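Thread on how we write pass/fail rules for two-arm cells. Posting the working version from Irkero, 13/05/2021. Corrections welcome.

1/ A rule has to name the state of the cell before the first motion. "Table ready" is not a state. List the items, their zones, and whether each is bagged or bare.

2/ Clear plastic counts as its own category. We had been logging bagged items under the item name. Of 2,073 logged picks, 660 could not be sorted by wrapping afterward. Those are gone for any grip comparison.

3/ Both arms get a written park pose, including finger opening. Mallau left the opening out of their sheet and we copied that mistake in January.

4/ Keep the space between the arms free of items at start. Items go to the back or the far side. If one drifts into the middle, stop and log it. Do not nudge it by hand and continue.
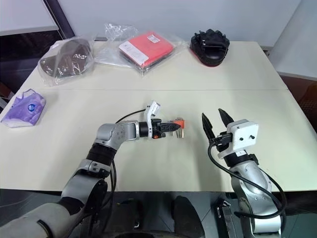
5/ Cable slack at the wrist is checked at full reach, both arms, before every block. The Favura checklist has this once per shift. Too loose for us.

6/ Table seams: no item may start across one. We added this after 389 picks. Earlier runs are tagged "seam unknown" and stay out of the totals.

7/ Any rule change gets a new revision number, even a typo. Rev 2 is the current one. Oosthuizen format, plain text, one rule per line.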